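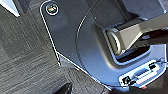 Re: Pullov 4 drops idle connections

On 05/03/2019, Guilan Jia wrote:
> After the upgrade our relay closes idle sessions after 16 seconds.
> The config still says 400. Is the old key ignored now?

Yes. Pullov 4 reads idle_limit from the [session] block only. A top-level entry is parsed and dropped without a warning. Move it and reload; a full restart is not needed.

The missing warning is ticket 567. Mahsa has a patch against the parser, but it breaks include files, so it will not go in before August.

If you also run Vaser in front, check its own timeout. The lower value wins.

Anselmo Seixas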